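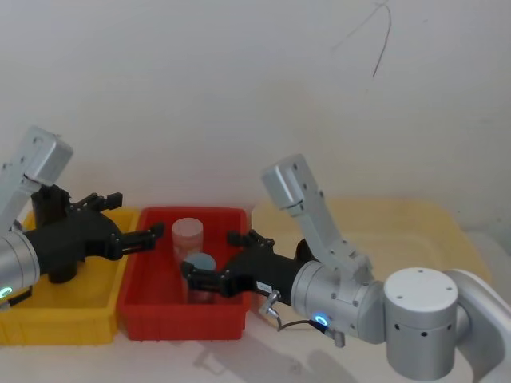 Fui no domingo ao dia aberto da Wirnik, em parte por curiosidade e em parte porque a minha irmã insistiu que eu não podia continuar a dizer mal de coisas que nunca vi de perto. Justo. Saí de casa depois do almoço, apanhei uma fila parva na rotunda e cheguei já com a primeira sessão a meio.

O folheto prometia "a casa do futuro, hoje". Desconfio sempre de folhetos com vírgulas dramáticas. O futuro, para já, fica no primeiro andar de um pavilhão industrial, ao lado de um armazém de mosaicos, e tem um estacionamento onde cabem 40 carros se toda a gente colaborar. Não colaborou.

A demonstração principal chamava-se Pitico. É o nome do sistema, não de um boneco, o que desiludiu as crianças que lá estavam à espera de olhinhos. São dois braços prateados com garras pretas, junto à mesa, e a tarefa era arrumação: recipientes, um tabuleiro amarelo, um vermelho, e uma caixa bege mais atrás, encostada à parede. Cada peça tem o seu lugar e os braços tratam do resto. Em teoria.

Quem apresentou foi a Latrice Whitlock, engenheira, sotaque de fora e um português melhor do que o de muitos apresentadores de televisão. Gostei dela. Respondeu às perguntas sem fazer cara de folheto e, quando um senhor quis saber se aquilo fazia sopa, disse que não e passou à pergunta seguinte.

Vi três rondas. Na primeira, correu bem: a garra aproximou-se, fechou, levantou, largou. As pessoas bateram palmas, e eu também, que não sou de pedra. Na segunda, um dos recipientes tombou e ficou a rolar dentro do tabuleiro, com o braço a persegui-lo com uma paciência que eu não teria. Acabou por ser a Latrice a endireitá-lo com a mão. Na terceira, nova espera, nova tentativa, e lá foi. Cronometrei com o telemóvel: 50 segundos para mudar um frasco de sítio. O meu sobrinho faz o mesmo em dois, e ainda pede uma bolacha.

Sei o que me vão responder nos comentários. Que está no início, que os primeiros telemóveis também eram tijolos, que daqui a uns anos engulo isto tudo. Talvez. Mas o argumento do tijolo serve para qualquer coisa, incluindo as que nunca passaram de tijolo. Lá em casa ainda há uma máquina de fazer pão que me ia mudar a vida.

O que me incomodou foi outra coisa. Perguntei o que acontecia se os tabuleiros estivessem noutra posição, ou se alguém deixasse um garfo pelo meio. A Latrice explicou que o sistema aprende com repetições feitas por pessoas, e que para aquela tarefa tinham gravado 400. Quatrocentas vezes alguém a guiar os braços para pôr frascos em tabuleiros! E com um garfo? "Com um garfo ainda não sabemos", disse ela. Foi a melhor frase da tarde e não vinha no folheto.

Depois houve a parte comercial, a cargo de um rapaz da Quintanilla, que distribui o equipamento cá. Falou em "até 60 tarefas domésticas" e eu pedi a lista. Não havia lista. Havia um código para ler com o telemóvel, que me levou a uma página para deixar o email. Não deixei. Preço, também não: "depende da configuração". Quando depende da configuração, já sei que não é para mim.

Ao lado, a Wollora tinha uma banca com aspiradores, que toda a gente ignorou, coitados – e os aspiradores funcionavam.

Há mérito no que vi, não vou fingir que não. Ter duas garras daquelas a trabalhar tão perto uma da outra sem chocarem deve dar um trabalho danado, e há qualquer coisa de hipnótico naqueles dedos pretos a chegarem-se devagar a uma tampa. Fiquei mais tempo do que tencionava. Mas de uma mesa preparada até à minha bancada num dia de semana, às oito da noite, com a loiça por lavar e o gato em cima do micro-ondas, vai uma distância que nenhum dos oradores quis medir.

O café era de máquina, fraco, e os pastéis de nata acabaram antes das quatro. Em março repetem o dia aberto, dizem que com gavetas. Se for, levo um garfo no bolso.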